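# Pindel, el robot de dos brazos: galería del montaje

¡Hola otra vez! Voy subiendo fotos del proyecto, que ya me las estabais pidiendo por el grupo del taller y soy un desastre ordenando carpetas. Para quien llegue nuevo: Pindel es un robot de sobremesa con dos brazos que estamos montando Lucian Sârbu y yo en el taller compartido, a ratos y con mucho café. Lucian lleva el control y yo me peleo con la mecánica y los cables (sobre todo con los cables – ya veréis).

El izquierdo se llama Ene y el derecho Ollent. No preguntéis, fue una noche larga. Entre los dos llevamos gastadas unas 81 tardes en esto, contando las que se fueron enteras en buscar un tornillo. Los soportes y las carcasas los dibujamos nosotros, y algunas piezas van ya por la versión 13.

Ahora mismo estamos con las pruebas de agarre. Empezamos con cubos rígidos, que son muy agradecidos, y pasamos enseguida a cosas más traicioneras. La espuma me tiene loca: si cierras poco se escurre, si cierras mucho la aplastas, y el gemelo de al lado pide otra fuerza distinta. Por eso Ene anda tan entretenido con la pieza de rayas mientras Ollent espera su turno con la pinza abierta.
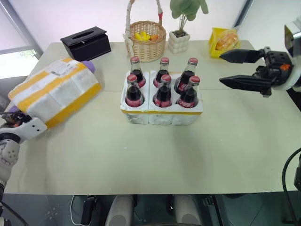

*Ene con la espuma de rayas, Ollent a la espera y los seis refrescos en su portabotellas.*

Lo de las botellas de vidrio le da a Lucian un poco de vértigo, y a mí también, para qué mentir. Tenemos la velocidad muy capada para esa prueba y una mano siempre cerca de la seta de emergencia. Lo que más me gusta de las pinzas de Ollent son esos dedos largos y en punta, que se cuelan bien en huecos estrechos. Lo que menos, alinearlos: siete intentos la última vez, y acabé usando una regla escolar y mucha paciencia.

La cesta de fruta del fondo también entra en el plan – quiero probar con los plátanos en cuanto tengamos afinada la fuerza. El pan lo dejamos para más adelante, que una bolsa transparente es un suplicio para la visión y Lucian todavía está retocando esa parte del programa.

Me queda pendiente recoger mejor el cableado de debajo de la mesa y rehacer el soporte de la muñeca derecha. En enero iré añadiendo más fotos a esta misma página. Si alguien tiene canaleta flexible de sobra, ¡que me escriba, por favor!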